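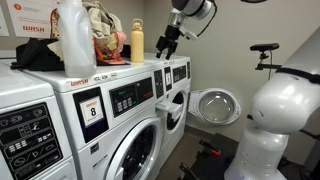

Essais de pinces à la laverie : notre petite galerie

Il y a longtemps que nous voulions sortir les pinces de l'atelier, et samedi, c'était fait ! Heledd Kemeys avait préparé deux modèles, la Junov à deux doigts et la Kneath, plus souple mais aussi plus encombrante, et nous les avons montées tour à tour sur le même bras, avec le même contrôleur Ukach, pour que la comparaison reste honnête. Au programme : les bidons, le linge en tas, les hublots, bref tout ce qui nous donne du fil à retordre depuis des mois. Nous avons enregistré 134 prises avant de ranger (il était tard, et tout le monde avait faim).

Pour le linge, la Junov nous a agréablement surpris : ses petits crochets attrapent bien un pli de tissu. La Kneath se débrouille mieux avec les formes rondes, à condition de lui laisser de la place, et entre deux machines, de la place, il n'y en a guère. Le réglage de la force nous a pris toute la matinée, et nous en gardons un très bon souvenir malgré tout.

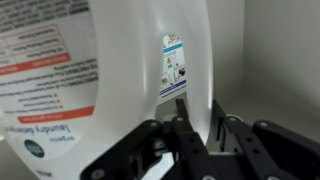

Vue du poignet : les doigts de la pince devant le gros contenant blanc de lessive, étiquette à l'envers.

Côté caméra, nous sommes passés à 60 images par seconde pour les approches rapides. Les mesures complètes arriveront sur la page Pastoteck en mars, et Heledd répond volontiers aux questions d'ici là.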